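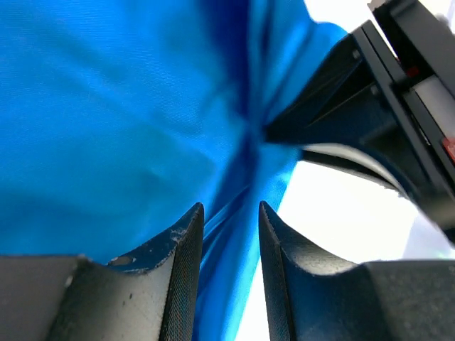 Folding slippery fabrics so they stay folded

Lining cloth, satin-finish polyester, sports shirts and the smoother sort of tablecloth all misbehave in the same way. You get two corners together, put the cloth down to find the third, and the first two have slid apart. Cotton methods don't carry over very well. The notes below are for anything with a smooth face and a bit of shine, whether it is a garment or a flat length.

Before you start

Clear a table that is at least half as long as the cloth. A bed is too soft, and the cloth sinks into the cover and picks up creases from it. If the table top is very smooth, lay a cotton sheet or an old towel over the far half so that part of the cloth has something to grip.

Check your hands for rough skin, and take off rings and bracelets. A fine weave snags easily and a pulled thread in a plain bright colour shows from across the room. Wipe the table too. Crumbs under satin leave small dents when you press the fold down.

Finding the edges

Don't try to find the corners by turning the whole heap over. Pick up any piece of edge and run it through your fingers, hand over hand, until you reach a corner. Keep hold of that one and carry on along the same edge to the next.

If there is no edge in sight, pinch the cloth near the middle of the heap, lift it straight up and let the rest fall. The corners usually end up lowest. Give it a small shake, not a hard one, and lower it with one side hanging towards you.

A gathered handful of smooth cloth will take creases quickly if it is squeezed, and more quickly if it is still warm from the dryer. Hold it lightly and let go as soon as the piece is lying on the table.
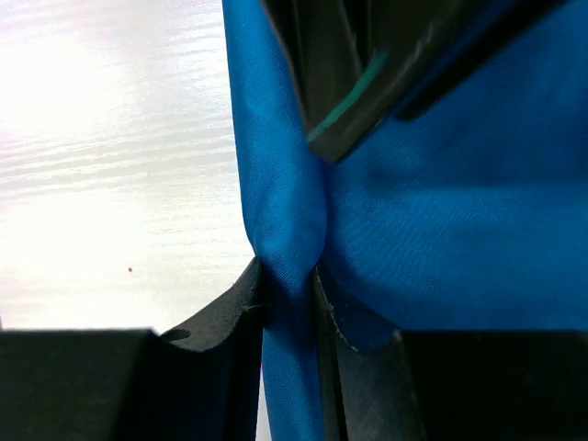 Folding a flat length

1. Spread the cloth face down and smooth it from the centre outwards with the flat of your forearm. Fingertips push ripples ahead of them.

2. Fold lengthways first. Bring the far edge to the near edge and put something with a bit of weight on each corner. Two tins will do, or the clean sides of two flat irons if you sew.

3. Fold lengthways again if the piece is wide.

4. Roll from one end around a cardboard tube. Fabric shops will often give these away. A roll 30 cm wide fits most shelves, and there are no cross creases to iron out later.

5. Tie with a strip of the same cloth or a soft tape. Rubber bands mark it - and they perish and stick.

Shirts and other garments

Fasten one button or the zip at the top only. Lay the garment front down, fold both sides in, then roll from the hem. Stand the rolls on end in a drawer, packed close enough that they hold each other up. Shirts stacked flat slide out every time you pull one from the middle.

Creases that have already set

Hang the piece in the bathroom during a shower and leave it for an hour. If that isn't enough, iron on the lowest setting, on the wrong side, through a dry cotton cloth. Test a hem first. Don't spray water on it, as some linings keep the spots.

Storing over winter

Re-roll anything you haven't used by January, starting from the other end. Keep strong colours away from whites, and out of direct sun. Blues and reds fade along the fold first and the line won't wash out.

Page last checked 2023-07-25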